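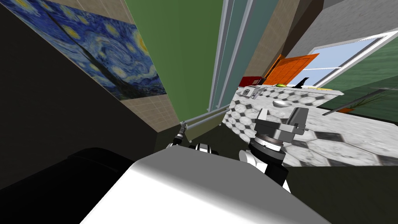 *A simulated kitchen from the Household Robotics Studio, seen from the robot's side of the counter.*

At twenty minutes past four, the second-floor computer lab at Garkis Technical College is quiet except for the fans. The students of the Household Robotics Studio work in pairs, one at the keyboard and one with a notebook. On each monitor is a kitchen that exists only as software. In each kitchen there is a two-armed robot, and this afternoon the robot is expected to pick up a bowl.

The Studio is an elective course, open to students in their final two years. It meets in a room that was used until recently for accounting classes, and the old ledger posters are still on the back wall. The college approved the course after a pilot section last January drew more applicants than there were seats. Enrollment for the current term stands at 42.

Uriel Maldonado, who designed the course, came to teaching from a career in warehouse automation. He had expected to build the curriculum on physical machines. The college had funds for one small arm, which would have given each student a few minutes of practice a week. Simulation gave every pair a robot of its own, and it allowed work to continue in the evenings from home.

"A student who has run a task fifty times asks better questions than one who has watched it twice," Maldonado said. "I wanted them to reach the fifty."

**Learning the room**

The course begins with furniture. For the first weeks, students move nothing. They study the kitchens supplied with the software, record the height of each surface, and decide where a robot might stand in order to reach the items on the counter. The rooms vary a great deal. One has marble hexagon tile on the countertop and a reproduction of Van Gogh's "The Starry Night" on the wall. Others are plain, with a single light and a sink.

The variety is deliberate. A program written for one room tends to depend on the features of that room in ways its authors have not noticed. Students are therefore required to write and test in one kitchen and to be graded in another, which they do not see until the day of the assessment. Color, pattern and wall decoration all change between the two. So does the placement of the small objects along the counter.

The bowl assignment, which occupies most of the second unit, has gained a reputation among the students. A shallow bowl offers a parallel gripper very little to hold. The fingers must close on the rim, one inside and one outside, and the wrist must be turned to suit the angle of approach. Small errors in position send the gripper into the counter. The software counts each contact with the surface and deducts points for it.

Each pair keeps a written log of its attempts. The entries follow a fixed form: the starting position, the change made since the previous attempt, the result, and the next change proposed. Across the whole class, the logs for the bowl assignment had reached 1,845 entries by the midpoint of the term. Maldonado reads a sample of them every week and returns them with comments in green ink. Students who make several changes at once are asked to go back and make them singly.

**Three teams and a competition**

In the second half of the term, the pairs combine into larger groups, and 3 of these have been chosen to represent the college at the Damia Student Automation Meet. The teams have named themselves Idodine, Stoyanova and North Counter. Each must complete a sequence of kitchen tasks in an unfamiliar simulated room and then defend its approach before a panel of judges.

The teams have taken different paths. Idodine has divided the work by arm, with one group of students responsible for the left and another for the right. The arrangement made early progress quick, although the members now spend a good part of each session settling which arm should move first. Stoyanova has put its effort into recovery. When a grasp fails, its program backs the gripper away, looks at the counter again and makes a new plan. The method is slow, and the team is still looking for ways to save time.

North Counter began with the most ambitious plan, in which the robot would carry an object from one hand to the other while turning toward the sink. The team set that plan aside after two weeks of poor results. Its current program uses a single arm for most tasks and keeps the second tucked close to the body. Team members have kept the earlier code and intend to present it as part of their written report, which counts for a third of the competition score.

**Beyond the screen**

The college acknowledges the limits of the format. Simulated objects do not slip or dent as real ones do, and a program that succeeds on the monitor may need considerable revision before it can run on a machine. The final unit addresses this directly. Students bring one routine from the term to the college's physical arm and write a report on every difference they observe.

The course has also drawn students from outside engineering. Members of the nursing and culinary programs have enrolled this term, and the culinary students have been frank about the kitchens. Several counters were judged to be too far from the stove. One pair submitted a revised floor plan along with its bowl log, and it received full credit for both.

Applications for the next section are available from the Office of Academic Programs. No prior programming course is required, though students must have completed introductory algebra. Teams traveling to the Damia meet will hold an open practice in the second-floor lab before they leave, and families are welcome to attend.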